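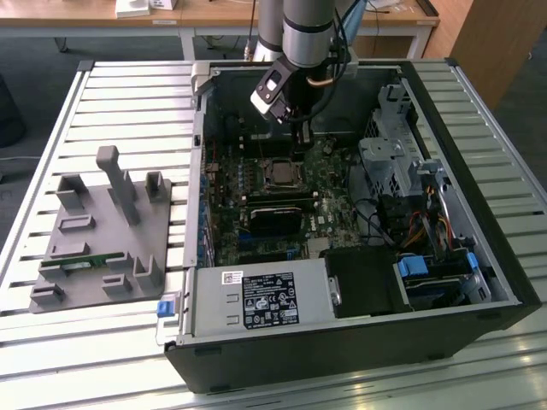 Projects > Gellham Shared Workshop > Memory swap

I doubt our arm saves any time. Lenuța Crăciun set a target of 15 tries, with the parts held in a printed fixture.
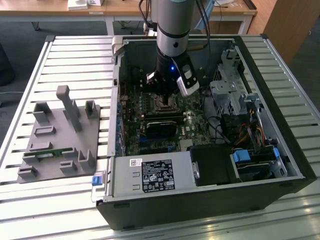
Doubts

The script, Voicu, wants the case in the same spot every run. A person just looks.

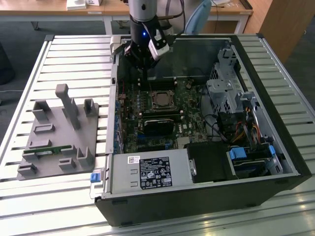

I'd also question the force limit. We guessed it at 9 newtons, and a stiff slot may need more. A wrist camera shows where the fingers are, but it can't tell us if a module is seated.
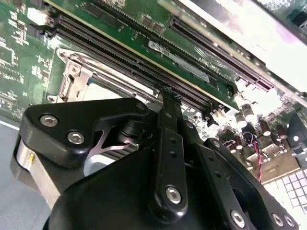

Fig. 4. Gripper finger at the memory slots, wrist view.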